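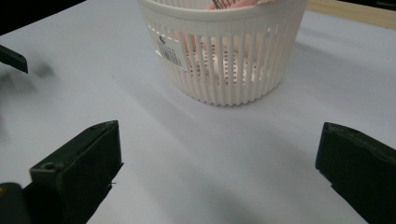

Rawan Tarawneh wanted to know whether a club with no machine shop and a school budget could keep one of these going for a whole season, and whether the kids would be stuck waiting on spares every time a screw went missing.

Fair question! I'm Tiina, I run the orders for the Flaka student gripper kit, and I'll answer it as well as I can. The kit is the hand-held gripper our Saturday club uses for the sorting challenge, and we now sell it to other clubs too. You squeeze, the fingers close, the camera records, and your team has something to train on by the end of the meeting. Ours has been through a full season and I've replaced one pair of fingers (a dropped toolbox, long story).
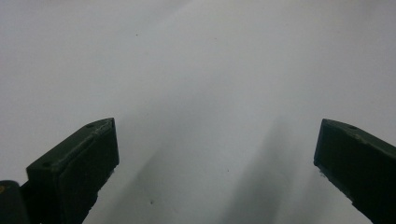 Finger sets are the part I get the most mail about, so let me go on a bit. They come in pairs, left and right, and you can order them without buying the whole kit again. Ours are the dark green ones with the flat, squared-off tips and the little round holes in the sloped top face, and that's the color you'll get unless you write and ask. Pale flecks on the lower edges don't bother me one bit, but a cracked tip means a new pair.

Club kit, order code 1612
Grip, camera mount, 3 pairs of fingers, bag of screws, printed build sheet
Camera not included
Suits a team of up to 6 students

Ravindran Gounder's team does the build in one meeting. Mine took two, but we talk a lot. Read the build sheet all the way through before you open the screws, please!

For the practice rounds you'll want a plain, light tabletop and a few household things to pick up and put down. Start with the fingers wide open and go slow.

Orders for the next club season close at the end of June. Put your club name and the number of teams in the notes box, and if you only need fingers, write "fingers only" so I don't pack you a whole kit.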